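Hollenstein Home Forum > Kitchen and Table > Round tablecloth, how long?

bethel_tamiru
18/11/2019
Hello all. I want to buy a round cloth for the dining table, to fall until the floor. The table is 100 cm wide. The Pollar shop sells one in green, but I am afraid that people will step on it.

jevwood_fan
Don't do it. Floor length is for weddings. At home, 30 cm of drop is enough and you can still sit.

mossy1781
I disagree with jevwood_fan. Mine goes to the floor for years and we sit without problem, you only push the cloth with the knees. It also hides an ugly leg.
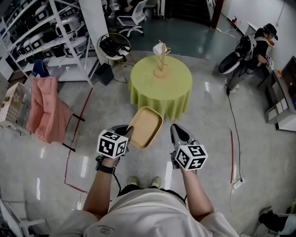
How do I calculate the size for a floor-length cloth?
Measure the height of the table, multiply by two and add the width. With a height of 75 cm you need 250 cm.

jevwood_fan
And then you wash 250 cm of cloth every week. Good luck.

bethel_tamiru
Thank you both. Does the polyester one from Bunthorpe need ironing?

mossy1781
A little, at the folds. I hang it damp and iron only the top.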